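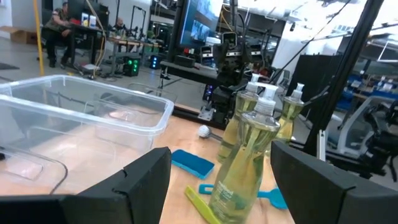

# Wrist cam view, sorting dish soap into a bin – grip keeps slipping

**brovport_bench**

Working on the two-finger gripper at the shared shop. Job is simple on paper: take the cleaning stuff off the table and put it in the clear bin. Sponge is fine. Scrubber brush is fine most of the time. The soap bottles are the problem. They're the teardrop kind with a pump on top, and when the fingers close on the body they slide up toward the neck and the bottle swings.

Last night I ran 12 tries on the bottles alone and got 10 slips. Fingers are printed, bare plastic, no pads. Closing force is limited in software and I don't want to raise it much more.

Anyone solved this without buying new fingers?

**Coşkun**

Pads first, then everything else. Bare plastic on a smooth bottle won't hold. I use strips cut from a silicone baking mat, glued on with contact cement. Scuff the finger with sandpaper before gluing or the strip peels at the front edge.

**ladder_and_level**

I'd leave the fingers alone and grab the pump neck. It's narrow and the bottle hangs straight down from it.

**Coşkun**

Pump heads turn. And if the collar isn't screwed down you lift the pump out and leave the bottle on the table. I've done that.

**ladder_and_level**

I said neck, so the collar, below the head. Tighten them by hand before you start. I've been doing it that way on a Conditz arm since June with shampoo bottles, same kind of pump.

**Valentina Sepúlveda**

Both work, but look at your table first. In your view there's a yellow-green tool partly under the nearest bottle and that bottle is leaning a bit. If your grasp assumes a vertical bottle you're closing on a slant, and one finger touches before the other. Take the tool and the blue scraper out, run the same test, and see what's left of the problem.

Also there's a lot of glare on that front bottle. If you're getting the bottle position from the wrist camera I'd check that too.

**brovport_bench**

Position comes from the wrist camera, yes. I hadn't thought about the glare. I can kill one row of lights on my side after 11 pm, other people need them before that.

I'd like to keep the clutter though. The whole point is that it works on a messy table.

**Valentina Sepúlveda**

Sure, put it back later. You have at least three things going on at once and you won't know which one you fixed.

**hexkey_drawer**

Disagree with the order. Pads cost next to nothing and he'll need them anyway. Glue them on tonight and test tomorrow.

How many cycles are on those fingers? Mine started to flex at the base after 1,000 or so and the tips no longer met square. Looked like slipping, was really a cracked layer.

**brovport_bench**

No idea on cycles, I don't log it. I'll pull them and check the base. There's a roll of Cluvum mat in the shop cabinet, is that the same stuff as a baking mat?

**Coşkun**

Never used it. If it drags when you push your thumb across it, try it. Keep it thin or your fingers won't close all the way on the scraper.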